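The Planner Waits for the Drawer
How a small software team in Flurcombe teaches one program to change its mind

May 15, 2021

When a robot makes a mistake in a factory, the usual answer is to stop it and call somebody. In a kitchen or an office this answer is not good enough, and it is where the software team at Markon has spent most of its time since October. They do not build arms or motors. They write the part that decides what comes next.

The product is named Zovar, and it is a task planner. It receives a goal, for example "clear the cabinet top," and a list of objects from the perception module. From these it makes a sequence of small skills: open, reach, grasp, lift, place, close. Each skill has conditions that must be true before it starts. If the hand is full, it cannot open a drawer. If the drawer is closed, nothing can go into it. A child knows this, but a program must have it written down somewhere, or must learn it.

The first version of Zovar made its whole plan at the beginning and followed it to the end. It worked well in simulation, where a drawer that was told to open did open. On the real machine the drawer sometimes stopped halfway, and the planner continued as if everything was fine. The log from that period makes sad reading. One run has 37 skills marked as complete, and the cabinet top at the end was the same as at the start.

The present version plans again after every skill. This sounds slow, but the planner needs only 200 milliseconds for a problem of this size, and the arm needs much more time than that to move anywhere. The difficult question was another one: what should the planner believe? The camera gives a new estimate many times per second, and the estimates do not agree with each other. A bottle is there, then it is not there, then it is there again and is called a glass. If the planner accepts each change, the arm begins a movement, leaves it, and begins again.

The team's solution is a layer called Mendonça, after the street where the first office was. It keeps a small memory of the world and changes it only when there is enough evidence. For a drawer, it looks at the position of the front panel and compares it with the last known state. For objects it is more patient. Clear plastic is the worst case, because the depth camera often sees through it, and crushed packaging comes second. A soda can has a known shape until someone steps on it. After that there is no model which fits, and the software has to work from color and outline alone.

For this reason the test objects are mostly trash. The team keeps a collection of 3697 labeled grasps, and a large part of them are on things with no correct side: bent cans, bags, bottles with the air pressed out.

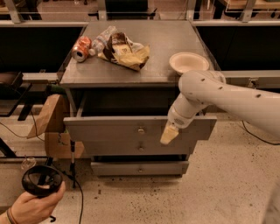

Vol. 12, No. 3 | Page 41

With the top drawer out and the can, the bottle and the chip bag lying close together, the planner has more than one legal next step. The bag partly covers the bottle, so Zovar gives a higher cost to the bottle and would prefer to begin with something else. The empty bowl stands apart on the right and has a low cost, but it is also the object most easily touched by the upper part of the arm when the gripper works down at the drawer. Collision checking for the fingers is simple. For the rest of the arm it has taken longer to get right.

There is also a person in the loop. An operator with a VR controller can take over at any moment, and this moment is saved with everything the planner believed at that time. I find this the most useful idea in the whole system. A takeover is a label – it says that here, with this drawer and these objects, the program was wrong or too slow. The log viewer puts the belief and the camera picture next to each other, and in many cases the error can be found in a minute.

Some problems remain open. The cost values are still set by hand, and when they are changed for one cabinet they become worse for another. The memory layer is sometimes too patient, and keeps an object on the list after a person has taken it away. The limit for stored events is 4000, after which the oldest are deleted, and on long test days this is reached before the evening.

The next release will let the planner ask for a second look before it acts – a short movement of the head to see behind an object. The code for it is already in the test branch, switched off by default.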